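Kids' Corner – How Stuff Works At Home

Folding the washing. Why bother?

OK quick one this week, lots to get through before half the class goes home with colds.

You know the basket. Everybody's got one. Clean clothes go in, clean clothes sit there, somebody says "can you PLEASE fold that" and off you go to find something else to do. So what is folding for? Does a T-shirt care?

Well – no. But cloth does remember things. Sort of.

What cloth is made of

Look really close at a T-shirt. Closer. Use a magnifying glass if there's one in the drawer. Tiny loops, rows and rows of them, all hooked into each other like knitting. Which is what it is, just very small knitting. A shirt with buttons is usually different – threads going over and under, over and under, like a basket or a garden fence. That's called weaving.

Loops can stretch. Pull a T-shirt sideways, let go, it mostly goes back. A woven shirt hardly stretches at all. Try a tea towel if you don't belive me.

Why creases happen

Cotton comes from a plant. Inside each thread are long thin bits called fibres, and inside the fibres are even smaller bits holding on to each other. Water makes them let go a little. Then the cloth dries and they grab hold again, in whatever shape they're in.

Dried flat = flat shirt. Dried in a scrunch = scrunched shirt. Simple as that.

Ironing does the same trick backwards. Bit of steam, bit of heat, bits let go, iron squashes them flat, they cool down and stay put. (Grown-up job, the iron. Hot hot hot.)

The stretch-and-fold

First thing to do with any bit of washing is find its ends. Sounds silly. But clothes come out of the machine in a twist, and if you fold a twist you get a folded twist. So get hold of one end, then the other, and pull gently till there's a line between them.

A pink cloth held up by its two ends will still sag a bit in the middle, with twisty folds along it. Sagging is just gravity, the middle has nothing holding it up. The twists you have to shake out.

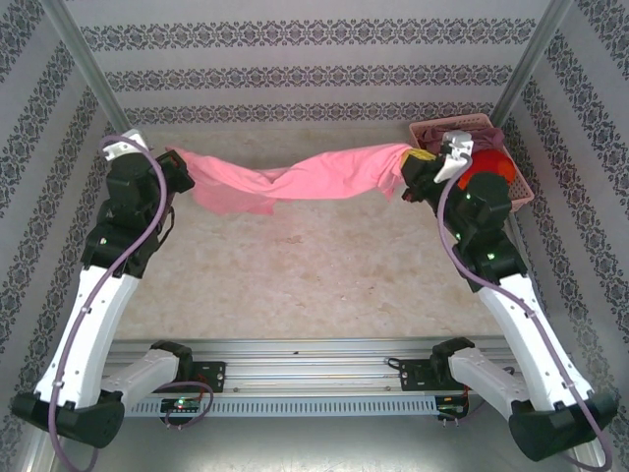 Bimla Dubey says her towels never go flat however hard she pulls, and is she doing it wrong? No Bimla! Pulling hard makes it worse. You're only tugging along one line, so the rest bunches up beside it. Hold the corners, not the middle of the edge. Then give it one big shake, like you're getting sand off at the beach. Then fold.

Now the folding bit

Lay it down on something flat and clean. Floor's fine if it's been swept.

Smooth it with your hands, middle first, then out to the edges.

Corner to corner. Press along the fold.

Turn it round, same again.

Each fold makes it half the size but twice as thick. One layer, two, four, eight. By the time you get to sixteen it's a fat little brick and won't stay shut. Thats why most people stop at two or three folds.

Things to try

Take two old hankies. Wet them both, squeeze them out. Hang one up by the corners. Scrunch the other in a ball and leave it on a plate. Check them after school tomorrow. Which one dried first? Which one would you want to blow your nose on?

Or do a sock race with someone at home. Umut Yazıcı's house did 36 socks and ended up with one left over at each end, which is maths nobody has explained yet.

Words to know

Fibre – a very thin hair-like bit that threads are made from.

Weave – threads crossing over and under.

Knit – threads made into loops.

Crease – a line where cloth has been bent and stayed bent.

Hanky answers to me by 15th November please, on paper, with your name on!! Next time – why do jumpers shrink.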